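Cable dressing on a bin picking arm - is there a rule?

Posted in: Workshop & Automation > Safety and good practice
Tags: cobot, cables, bin picking, risk assessment

Hacer Yurt
September 16, 2026

Hi all, quick one, hopefully. We've got an arm doing picking trials at Ravisden, mixed small parts out of a metal bin on a bench. Tooling cables and air lines run down the outside of the arm, tied at the joints. Works fine so far.

Now our new safety lead has come round with a checklist and wants to know "what standard the cable routing follows". I had no answer. I just left enough slack that nothing pulled tight and got on with it.

So: is there an actual written rule for how much slack, where to tie, how often to check? Also she doesn't like that the bin is only held with a clamp. And she wants the bench "cleared to standard", whatever that is. Trials are meant to run till February so I don't want to strip it all down for nothing, but if it's wrong I'd sooner know now.

It's run at reduced speed with a person at the stop button, if that matters. No fence.

Gebhard Schwaiger
Accepted answer

Short version - no single rule that says "leave this much slack". People go looking for a number and there isn't one. What you have is:

ISO 10218 parts 1 and 2 for the robot and the cell. Get the current edition, it was revised in 2025 and a lot of the collaborative stuff that used to sit in TS 15066 got pulled in. If your safety lead has the old one on her checklist the clause numbers won't match.
ISO 12100 for the risk assessment itself.
IEC 60204-1 for the electrical side. There's a part on wiring to moving bits of the machine, worth reading properly.
The arm maker's manual. Read it first. It gives joint limits and usually says where you can fix things and where you mustn't.

So her question is fair but what she really needs from you is the risk assessment with cables written in as a hazard. Snagging, wear, pinch at the joint, an air line coming off under pressure, loss of grip if a wire breaks. Say what you did about each one. If the sheet is blank on that then yes it's wrong, however tidy the arm looks.

What we do at Zolteck, not gospel:

- drive every joint to both ends of the travel you'll use, slow, and watch the loops. Then do it again with the wrist turned the worst way
- limit the joints in software to that range. Saves more cables than any tie will
- tie either side of a joint, never across it. Ties snug not throttled, cut the tails flush or somebody gets a sliced knuckle
- power and signal apart where you can
- air lines get their own look over, they fail differently
- no loop hanging lower than the gripper. In bin work this is the one that bites, it hooks a part or the bin wall on the way out
- check at start of shift, hands on with the power off. Written down, initialed

We log a proper inspection every 200 hours as well. That's our figure, I made it up from what we'd seen wear, so don't quote it as a standard.

On the bin. A clamp isn't banned. Question is what happens if the arm leans on the wall or snags it. Does the bin slide, tip, come off the bench? One clamp at one corner still lets it swing round. I'd want two at least, oposite corners, or stops screwed to the table. And mark where it sits so you know if it's crept.

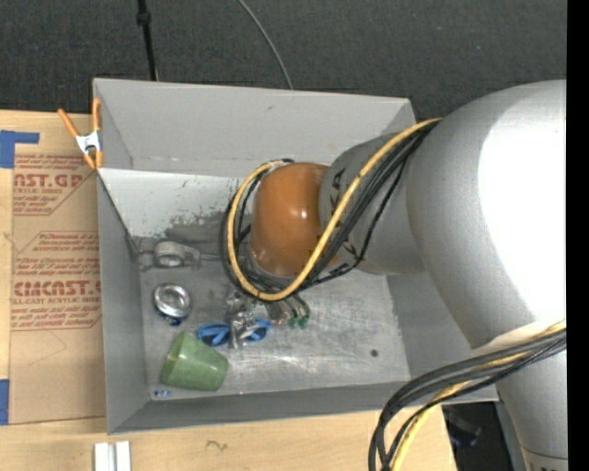 Then the bench. Sheet stock, tape, spare bits, anything beside the bin that isn't part of the job goes somewhere else. There's no "cleared to standard" either, but your risk assessment will assume a clear area of some size and you have to keep to what you wrote. Draw a line on the table. Anything inside the line is on the list or it's moved.

Running with no fence at reduced speed - that needs its own page. Reduced speed for setting up by a trained person is one thing, running trials like that for months is another. Don't let that ride on the cable question.

Widmer

just get a dress pack. we had ties and spiral wrap for years, one cable went through in 177 days and took the gripper with it. proper dress pack since then and no bother. costs a bit

Hacer Yurt

Thanks both. Gebhard that's exactly what I needed, ours is the old edition so that explains the clause numbers. Risk sheet has one line on cables and it says "ok". Will redo it. Joint limits were never set either, doing that frist.

Widmer - does the pack get in the way down inside a bin?

Widmer

depends on the bin. bit bulky at the wrist yeah. try before you buy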